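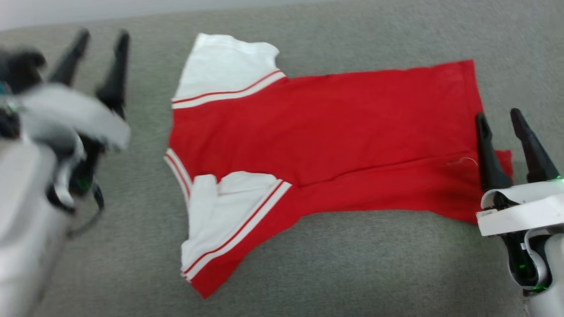 本季度的主要工作是旧衣整理与再分发，地点仍是梅瑟姆（Metham）的整理间。计划书里这一块写得很轻巧，只有一行："衣物经平整、检查、折叠后入库。"写那一行的人是我，当时我还没有认真折过一件别人的衣服。季度目标为1000件，实际入库992件，差额我在后面单独交代，请资助方先不要翻到最后一页。返工最多的一类是拼色短袖，也就是红身白袖、接缝处压一道条纹的那种。红色衣身摊在灰布台面上，中间总有一道长折痕横着不肯走，折痕末端还翘着一根浅色线头，离远了看不见，凑近了就再也看不见别的东西。按照我们四月定下的标准，线头未处理的衣物不得入库，于是这类短袖在台面上停留的时间，超过了我本人在任何一次例会上的耐心。

一、台面与流程

上期报告申请的台面改造已经完成。原来的光面桌板太滑，衣服刚摊好，袖子就自己往回溜。现在铺了灰色织纹布面，摩擦力够用，抚平下摆时肩部基本不会跟着跑。这笔开支当初在审批时被问过三轮，问题集中在"为什么桌子需要穿衣服"。我的书面答复有四页，附在上期材料里，此处不再重复，只报告结果：布面好用，颜色也耐看，唯一的缺点是沾毛。

流程方面，现行做法分为四步：摊开、拉平、查验、折叠。看似简单，分歧却主要出在第二步。帕克（Park）分点坚持从下摆拉起，理由是下摆最直，有据可依；梅瑟姆这边习惯先理袖子，理由是一直这么做。两地为此来往的邮件，篇幅已经超过操作手册本身。目前的折中方案是先固定肩部一侧，再从下摆往外带，袖子最后处理。双方都不满意，所以我判断这个方案大致公允。 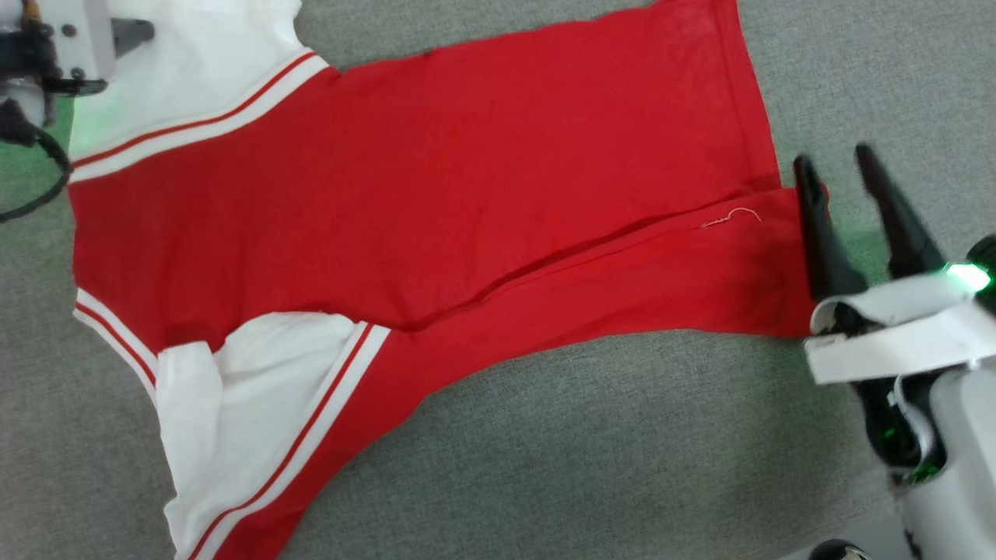
袖子放到最后处理也有代价。插肩袖没有一条老实的肩线，接缝从领口斜着下来，照普通短袖的办法对折，两边永远对不齐。手册初稿里写的是"沿肩线对折"，对插肩袖来说，这句话等于没有写。修订稿改为以下摆为基准，先让衣身两侧对齐，袖子随后往里收，允许留一点斜角。验收时不再因为这个斜角退件，这一条从下季度起执行。

二、质量情况

入库衣物的抽查合格率为96%。不合格的原因依次是线头、折痕、袖口卷边，以及一项被登记为"感觉不对"的情况。最后一项我已经要求改写，改写后的表述是"整体观感有待商榷"，信息量没有增加，但格式符合要求了。

线头问题需要多说一句。起初大家习惯用手扯，扯断了算运气好，扯不断就顺着接缝开下去一截。现在统一用小剪刀贴着布面剪，剪刀拴在台子边上。拴绳的长度改过一次，因为第一版够不到衣服。

三、未完成部分

差的8件情况如下：4件因接缝开线转去杰尔尼斯（Jelness）缝补，对方答应下月送回；另外4件在登记表上有，在架子上没有。我倾向于认为是登记时多写了一行，而架子那边的同事倾向于认为是我多写的。核对还在进行，结果会写入下期报告，无论它对谁不利。

四、下一季度安排

普里尔特维尔（Priltville）新点将在下季度开放，第一批货以儿童短袖和运动衫为主，其中插肩款预计不少，手册修订稿需要赶在收货之前发过去。台面沿用同样的灰色布面，请参照上期已批准的规格，我不打算再写四页。

预算方面没有新增大项，仅申请补充除毛滚刷和备用剪刀，金额列在附表第二栏。周四的电话会上可以讨论，如果会议时间仍然定在午饭前，我会尽量简短。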